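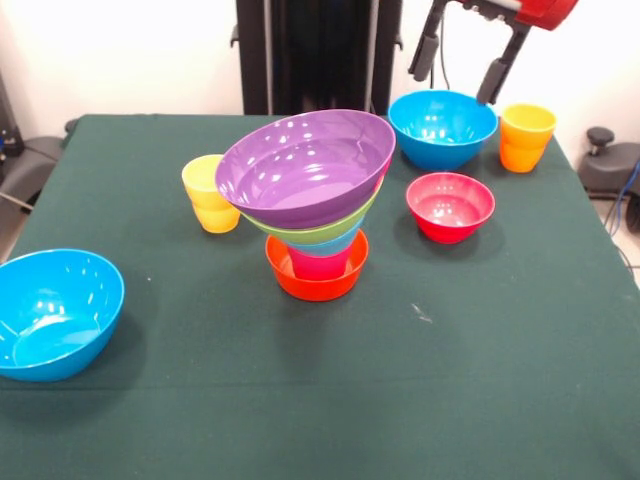
Sametti Amateur Dyers, Plant Color Section

Posted 07/03/2022 by Tsz-kin Tseng

The iron bath is the step that gets skipped in most of the walnut hull write-ups I have read, so these are my notes on it from the June batch. The yarn was a two-ply wool from Wan, undyed, 251 grams total before scouring. I divided it into skeins by weight and tied each one in four places with cotton string, loose figure eights.

Scour first. I used a neutral detergent and held the pot just under a simmer for an hour, then let it cool overnight with the yarn still in it. The water came out the color of weak tea. A second scour came out nearly clear and I stopped there.

The hulls were collected last fall and dried in onion bags in the garage. Kenta Kuroda prefers to use them green and fermented, and his browns are deeper than mine, but his method needs a lidded bucket outdoors and a tolerance for the smell. Dried hulls went into a mesh bag, soaked two days in rainwater, then simmered for three hours. I pulled the bag and strained the liquid through an old pillowcase. Any grit left in the bath will end up in the fiber and you will be picking it out while you knit.

Walnut does not need a mordant. I ran half the skeins with alum anyway at 10 percent of fiber weight to see if it changed anything. It shifted the brown a little toward yellow. I could only see it in daylight, with the skeins side by side.

Dye bath temperature was 80 C, measured with a probe clipped to the pot and checked against a glass thermometer. The two disagreed by a degree. Wool went in wet and stayed in for 69 minutes, which was meant to be 60, but the phone rang.

Now the iron. Ferrous sulfate, 2 percent of fiber weight, dissolved separately in hot water in a glass jar and added to a fresh pot of warm water with the yarn out. Put the yarn in after the iron is fully mixed. If you pour it over the yarn you get gray blotches where it lands, and they do not even out. Mine took over 23 minutes to stop changing. The plain skeins went from a medium brown to something close to charcoal, with a slight green cast in the alum ones.

Rinse until clear, then rinse once more. Iron left in wool makes it harsh and weakens it over time. Donnie MacBrayne sent me a swatch from an old batch that was over-ironed and it breaks if you pull it between two fingers. He used 5 percent.

Keep dye pots, spoons and measuring cups out of the kitchen for good. Mine are marked with paint on the handle. Wear gloves for the hulls too, as the stain on skin lasts a couple of weeks.

Lightfastness strips are taped in the south window, half of each one under black card. I will take them down at the end of July and post the results. Pao-chu Fung asked about doing the same bath on linen. I have not tried it, and cellulose would need a different scour, so I'd start with one small skein.

Filed under: wool, walnut, iron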